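How to build a viewing order for a shared film universe

A shared film universe rarely runs in the order it was released. Prequels, flashback chapters and television tie-ins all sit at different points on the timeline, and rights are often split between studios, so no single service lists everything. The steps below produce a viewing order you can sort, filter and hand to other people. The worked example is the Irkari series, but the method suits any franchise with more than five or six entries.

What you need

A spreadsheet program. Any will do, provided it can sort on two columns at once.
A list of titles with release dates.
An evening, or two if the franchise includes television.

Step 1: Decide what counts

Write down the rule before you enter a single title. For Irkari we count a film or episode if a character from the main line appears in it under the same name and played by the same actor. This keeps in the Porell spin-offs and leaves out the animated Mamani shorts, where the voices were recast. Other rules are possible. Walter Chávez, who keeps the German list, counts only cinema releases and ends up with a much shorter table.

Step 2: Set up the columns

Use these headings, in this order:

Title
Type (film, episode, short)
Rights holder
Release date
Story start
Story end
Running time in minutes
Needed first
Notes

Enter release dates as year, month, day, with leading zeros. Sorting then works even if the program treats the cell as text. Enter running time as a plain number without the word "minutes", otherwise the totals in Step 6 will fail.

Step 3: Fill in the release order

Enter every title by the date of its first public showing in any country. Festival screenings count, test screenings do not. Where a film opened in two countries on the same day as another title, put the one with the earlier listed screening first and say so in Notes.

Step 4: Date the story

Take the story date from the film itself where you can: a caption, a newspaper, a line of dialogue. Next best is a statement in a later film. Interviews come last and should be marked "int." in Notes, as they are often contradicted by the next script.

Films that cover several years go in under the year where most of the running time falls. A framing scene at the start or end is ignored. The second Irkari film opens in the present day and then goes back 42 years for everything except the last scene, so it is filed under the earlier date.

Post-credit scenes are a separate problem. Do not give them their own row. Add "PC" to Notes with the title of the film they lead into.

Step 5: Mark what must be seen first

In "Needed first", list only titles whose plot is required to follow this one. A cameo does not qualify. Deisy Ticona suggested a limit of two titles per row, and we have kept to it – longer lists tend to pull the whole table back into release order.

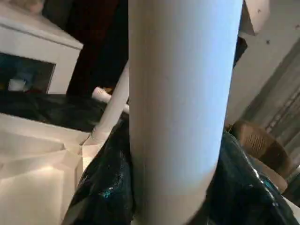

Check for loops before going further. If film A needs film B and film B needs film A, one of the two entries is wrong, and it is usually the one added from memory. Sort by release date and read down the column. Any title that needs something released after it should be looked at again.

Step 6: Sort and total

Make a copy of the sheet and sort the copy by story start, then by release date. Keep the original in release order. Sum the running times for each block you expect to watch in one sitting and add 20 minutes for every break. The Porell block comes to 421 minutes before breaks and is better split over two days.

Step 7: Keep it current

Delayed releases are the main cause of errors. Leave announced titles at the bottom, with no story date, until they have been shown. If a studio loses or regains a character, change the rights holder for new titles only; older rows stay as they were.

Last checked against the release lists: 15 Sep 2022. Corrections to story dates go to Efraín Llanos, with the title and the time of the scene.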